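Bin picking: arm slows down and misses thin objects near the wall

Posted in Student Robotics > Manipulation

Our senior project at Dornville is a clutter-picking task. A KUKA arm takes mixed objects out of a two-compartment metal bin, one at a time, using a depth-based grasp planner. We have logged 638 attempts. Chunky objects in open space are fine. Long thin ones lying flat, such as sticks and tubes, fail most of the time, and so does anything close to the left wall. The planner either proposes a grasp that would collide with the sloping side or returns nothing for 300 ms and retries.

Bin is held with spring clamps. Extrinsics were calibrated in June. Objects are a mix of toys, packages and utensils.

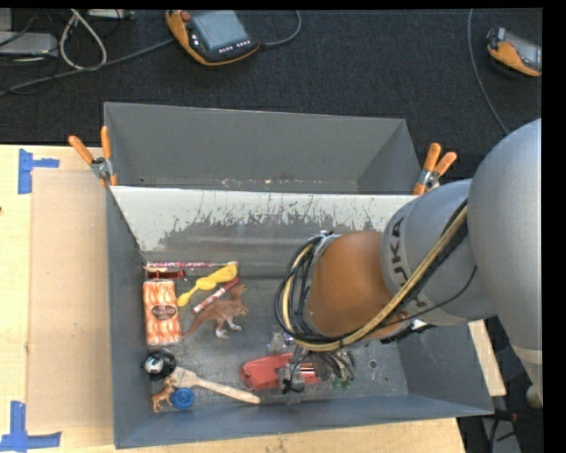

Trurno: check the calibration before touching the planner. If the bin has moved even slightly since June, your wall model is wrong and the collision check will reject good grasps near it. Spring clamps creep under repeated contact. Put tape marks at the bin corners and compare them at the start of each session.

Is the planner using a CAD model of the bin or the measured point cloud? We started with CAD and are open to changing it.

Vida

Use the measured cloud, with a margin. Bare metal gives bad depth returns at shallow angles, so average several captures of the empty bin and store that as the collision mesh. We used 48.

For the thin items, your candidate sampler is probably the limit. Ours drew 2,000 candidates uniformly over the bin and very few landed on a stick. Sampling along segmented edges fixed most of it -- the rest was finger width.

Laltus

Same problem last year. Lowered the speed, helped a bit.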